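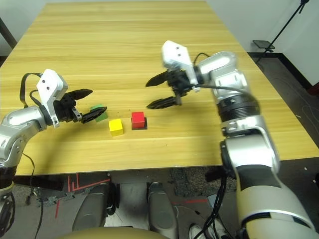
Randonow moves kitting staff to robot training at Kestaden plant

Randonow has changed the duties of 4 assembly workers at its Kestaden plant, where two-armed robots are being prepared to take over part of the kitting line. Since November the workers have spent half of each shift teaching and checking the machines, and the other half at their former stations.

Kitting at Kestaden means picking small parts from bins and setting them in trays for the assembly cells downstream. The plant handles 804 part types. Randonow said the robots will start with the simplest of these, mostly square-sided housings and spacers that a parallel gripper can hold without special fingers.

Training begins with colored blocks on a plain table. An operator guides the arms through a pick and a placement, and the motion is recorded along with the camera view from the robot's head. Each task needs 1,000 accepted recordings before it moves to real parts. Recordings with a dropped block or a collision are kept in a separate set and labeled by the operator who made them.

The control software comes from Banach, which also wrote the two-week course the workers completed. Somboon supplies the grippers and services them on site.

Under the agreement with the plant's works council, hourly pay for the group rises by one grade and no kitting position will be cut before the trial is reviewed. Operators may stop a robot at any time without a supervisor's approval – a point the council had asked for in writing. Recording sessions are limited to 2 hours, after complaints of sore shoulders and eye strain in the first weeks.

Output targets for the kitting line have been lowered for the length of the trial. Night shift is not affected. Randonow has not said how many stations would be converted afterward, or whether the operator role would be opened to staff from packing and goods receiving.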